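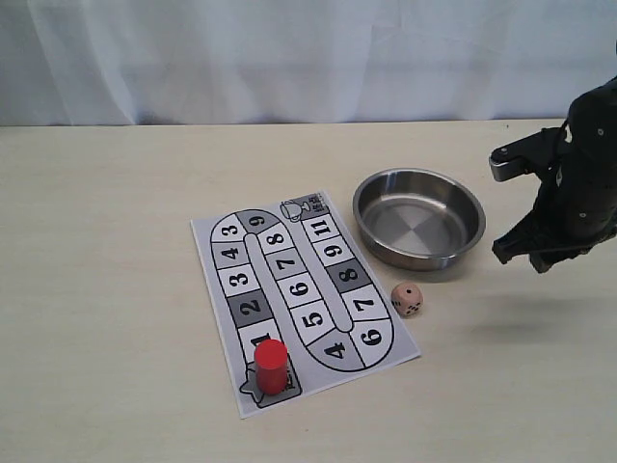

Figure 1. The printed race-track board, from the star at the start to the trophy at the finish.

Project report: a board game for one table and one rainy break
Submitted 17/08/2026
Supervisor: Roald Haugland

1. What we set out to do

The assignment was to design a printed game that fits on a single sheet, can be learned without a teacher standing over it, and ends before the break does. We called our game Plurnar. The name has no meaning. It beat Ploltetti in a vote, mainly on the grounds that we could all spell it.

We wanted a race game because everyone already knows how a race game works. You start at one end, you want to be at the other, and somebody you thought was a friend gets there first. That left us free to argue about the track, and we did, for most of January.

2. The track

Our first track was a plain ring around the edge of the paper. It tested badly. Players wanted to know where the end was, and the middle of the sheet became a parking lot for elbows. The second was a spiral, and it looked great until you tried to read the numbers on the inside turns.

The third is the one we kept. It runs up the left side, bends around the top, comes down the middle, loops at the bottom and climbs the right side to the finish. Long rounded gray strips separate the columns. We added these after a tester jumped her piece straight across from the left column to the middle one and defended the move with real talent. With the strips in place we had no more shortcuts, or at least no more that were argued in good faith.

The start has a star and the finish has a trophy cup. One of us felt the trophy was a bit much for a game with no prize. He was outvoted and then drew it.

3. The numbers

Anyone who looks closely will see that the squares do not count up neatly from start to finish. The left column has two squares marked 3. After the turn at the top the numbers go down for a while, and then along the bottom they begin to rise again.

In Plurnar the number on a square is its value, and it has nothing to do with how far along you are. You roll, you move, and you write down the value of the square you land on. First to the trophy ends the round, but the highest total wins it. A slow player can do fine by landing well, and the fastest player often finds out that hurrying was a poor investment.

The trouble is that people see numbers on a path and assume they are in order. In our first test group, several players reported a printing error. One kindly fixed it for us in pen. We rewrote the opening line of the rules to say that the numbers are points, and we moved that line to the top, where we should have put it to begin with.

4. Black, white and gray

The design file had four colors. The print budget had one. We switched to black and gray on ordinary paper and kept a few squares dark so they would stand out from the white ones. A dark square means you roll again. Testers picked this up quickly, although they also asked what the light squares did, and were let down to hear that they did nothing special.

Going without color saved us a lot of ink and one long discussion about teal.

5. Testing

We played 200 rounds between us before letting anyone else near it, a thing we do not recommend to people who value their evenings. After that we ran sessions with groups of 2 to 6 players. With two, the game is quick and a little cold. With six, it is loud, and the scorekeeping falls apart unless one person is put in charge of the pencil.

The most common complaint was that the paper slides when someone rolls with feeling. We tried card stock from Wiegand, our local print shop. It stayed put, but it would not fold into a school folder, so we went back to paper.

6. What we would change

The start square's label should be bigger. The rules need a worked round, with real scores, since our written explanation of ties was understood by its author and by one other person who may have been polite. We would also like a second board, working title Hondik, with a longer loop at the bottom.

The rules sheet and blank score pads are in the appendix. Bring your own pencil.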